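How to Clean and Air Play Kitchen Items Between Sessions

Guide for Astholm playroom staff

Play kitchens are among the most heavily used areas in our playrooms. Surfaces and accessories are to be cleaned at the end of each session, before the room is set up again.

Step 1. Clear the counter and place all loose items in the wash tub. Check them for cracks and loose parts.

Step 2. Wash hard plastic pieces in warm water with mild dish soap. Rinse them twice and set them on a clean towel.
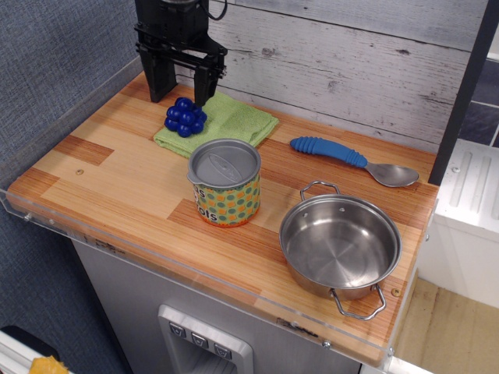 How long should washed pieces be left to dry?
Allow 2 hours at room temperature. Pieces with deep gaps, such as berries and grapes, may need longer - turn them once during that time.

Step 3. Wipe the counter with a damp cloth, following the direction of the boards. Do not pour water directly on wood. Dry the surface at once with a second cloth.

Step 4. Collect used towels and wash them at 70 degrees Celsius. Towels are to be replaced after 7 washes at the Wolova playroom, where the water is very hard. Other rooms may keep them until they show wear.

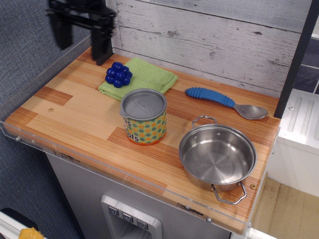 Toy grapes on a folded green towel, play kitchen counter.

Step 5. Return dry items to their bins and sign the cleaning sheet. Damaged items go in the repair box - they must not be put back into use until checked.

Replacement towels may be ordered through the Zalewska supply desk.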